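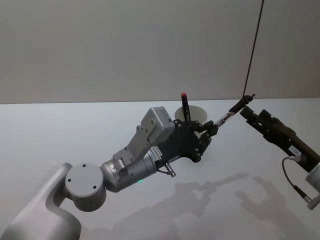 Notebook, May, 4:10 pm

Condolence letters corpus, state politics set. Tikent scrape finished at 3,823 items. Dropped 81 duplicates, mostly the Riviere paper reprinting the governor's office releases.
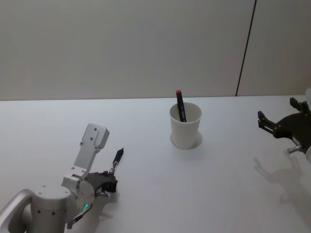 Tone labels next – start with the first 600, two coders each. Grimthorpe letters need their own category, half tribute and half grievance. Lilletia server still slow. 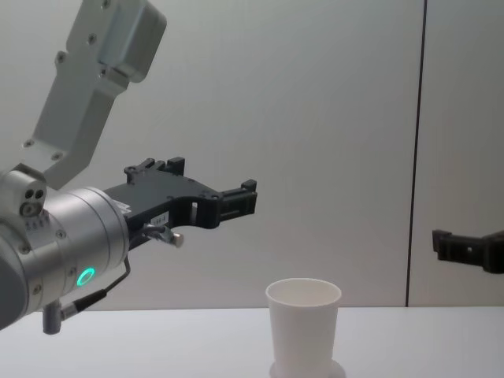
White paper cup, black gripper at left.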